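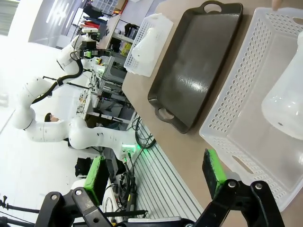

I own too many containers, and I've come around to thinking they're the reason my house is a mess. For years I believed the opposite. If the kitchen drawers wouldn't close, I needed drawer dividers. If the hall closet was a disaster, I needed bins. I once walked out of Warkero with over 100 dollars' worth of bins (they were on sale, which is how they get you) and felt wonderful about it all the way home.

Then I filled them. That took one evening. By February I couldn't have told you what was in any of them, and I was buying batteries again even though there were batteries in there somewhere, under the extension cords and the good scissors.

My opinion, and I know people who will fight me on it, is that storage makes it easier to put off deciding. A broken lamp on the kitchen table is annoying. You trip over the cord, you get tired of looking at it, and sooner or later you fix it or throw it out. Put the same lamp in a nice box with a lid and you'll own it for another ten years. You might even move it to a new apartment!

And the boxes take up room too. I finally emptied that closet last winter and the containers alone made a pile up to my waist. I had a basket that held smaller baskets. I had three sizes of lid that fit nothing in the house.

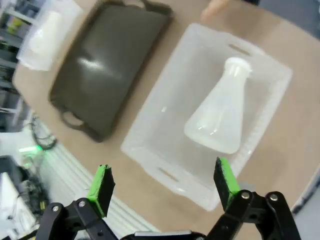 Black fingers, bright green tips.

The worst part is how the whole business has gone online. I tried an app called Pletisell for a while, where you photograph your stuff and give every box a number. I got to 200 items before I quit, and I'd only done the linen closet and part of the garage. The app kept cheering me on – 800 was the next badge, I think – and I remember sitting on the floor with my phone, typing "beach towel, blue" and wondering what I was doing with my one free afternoon.

My mother kept a house with five people in it and had a single junk drawer. When it stopped closing, she dumped it out on a newspaper and most of it went in the trash. She didn't label anything, and she could find a birthday candle at nine at night.

I'm not saying get rid of every basket. Laundry has to go somewhere, and I'm fond of a tray for carrying coffee out to the porch. Those get used and emptied and used again. My complaint is with the ones that get filled once and shoved on a high shelf.

So my rule now is that I can't buy anything whose only job is to hold something else until I've emptied one I already have. I've kept it up pretty well, apart from a shoe rack.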